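Field notes from Sumville, August

Quick one this month, everybody is either on the water or asleep. Sorry in advance for typos.

Stream gauge at Tivdale is back up. It went quiet in the big rain and we all assumed the logger had drowned. Logger was fine. A connector had worked itself half out and the cable was hanging in the alders. Brian Temba drove up, pushed it back in, zip tied it, drove home. We lost part of the record for the storm itself, annoying, as that was the one stretch anyone wanted. The level data can be partly patched from the Bruddale gauge downstream but please don't use the patched version for anything you plan to publish. It's flagged in the file. Look at the flag column before you plot.

Leaf litter bags. The second set went into Minja Creek at the upper and lower reaches, coarse mesh and fine mesh, same layout as the spring. If you're walking the creek and see orange cord tied to a root, leave it alone. Someone (a well meaning angler, we think) pulled up one line and left it coiled on the bank with the bags still on. Those bags are out of the analysis. We've put small tags on the cords now with the station phone number. If you find one loose, don't put it back yourself, call or leave a message at the front desk and say which reach.

Mayfly counts from the upper reach are looking good, lower reach not so much. Too early to say why. The lower reach was dredged by the county along the culvert and there is a lot of fine sediment sitting on the gravel. Nafula Swai is writing it up as a short report for the fall meeting and would like to hear from anyone with older kick samples from below the culvert, even unsorted ones in a jar at the back of a cabinet. Especially those. Labels matter more than condition. If the label has come off and you're going from memory, say so.

Small grants. We have 2 this round, 500 dollars each, for students or early career people who need travel or consumables to work at one of our sites. That's not much money, we know. It covers gas and bottles, or a couple of weeks in the bunk room, or a batch of nutrient samples if you're careful. Send one page: what you want to do, which site, when, what the money buys. No letters of reference. Please do not send a full proposal with appendixes, last time we got a few of those and they went to the bottom of the pile becuase they took so long to read. If you've had a grant from us before you can apply again but new people get first look.

Who's eligible — anyone enrolled anywhere, or within a few years of finishing. You don't have to be in a biology program. We've had a geographer and an engineering student and both did good work on the creek. High school teachers who want to run a class project can apply too, just write "teacher" in the subject line so it goes to the right folder.

Bunk room. It's full until the end of August, then wide open. Rates unchanged. Bring your own sheets, the ones in the closet are for emergencies. The hot water in the left hand shower is working again. The dryer is not. There's a line strung behind the boat shed and it gets sun till late afternoon.

Boats. The flat bottom boat is at Bruddale and staying there until the reservoir transects are done. The canoe is at Sumville. Sign out sheet is on the clipboard inside the shed door, please write a return time and not just "later". Life jackets go back on the pegs, open, so they dry. We threw out several moldy ones in spring and don't want to do that again.

Reservoir transects at Bruddale are a little past halfway. Temperature and oxygen profiles at every buoy, chlorophyll at every other one. The thermocline is sitting shallower than in past summers and the bottom water is low on oxygen already. The sonde was recalibrated before the start and again midway, both sets of values are in the notebook and will get typed in once someone has a free evening. Volunteers to type: yes please. You get coffee and a chair.
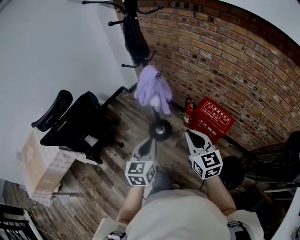
Nitrate bottles, while I'm on the subject of notebooks. Acid washed ones are in the bin with the blue lid. Unwashed ones are in the bin with no lid. These got mixed up and we had to rerun a batch, so please check before you grab a handful. Rinse three times with stream water before you fill. Leave headspace if it's going in the freezer. Write the site code, the reach and the time on the bottle, in pencil or the solvent proof pen, NOT a ballpoint. Ballpoint comes off in the cooler and then we have a very clean bottle of something from somewhere.

Data requests. The hourly temperature set from Minja is up to 2160 rows for the season and can be downloaded as a plain text file, no password. Column names are the same as last year. Times are standard time, not daylight time — this trips somebody up every summer. If your warmest hour looks odd, check that first. If you use the data, cite the station and send us a copy of whatever comes out of it, posters included. We like the posters. The hallway is getting full but there's still space by the kitchen.

Road. The gravel road into Tivdale is rough past the second gate. Ordinary cars can make it if it's been dry for a few days. Park on the left, the farmer needs the right side to turn his trailer. Close both gates even if you found them open.

Fall meeting. Sumville again, main room, start at 9 in the morning with talks until lunch and a creek walk after. Bring boots. Talks are ten minutes, five for questions, and Brian will cut you off. Room holds 100 and we've never come close so no need to register, but tell us if you want lunch. Vegetarian chili plus whatever people bring. If you want to give a talk send Nafula a title, abstract can come later, slides can come on the morning on a stick.

Still wanted: a working dissecting scope light, any make. A second pair of chest waders in a small size. Old topo sheets of the Minja basin, the ones from before the reservoir if anyone's got them.

Next issue when the leaf bags are out and weighed. Send items to the front desk address, short is fine.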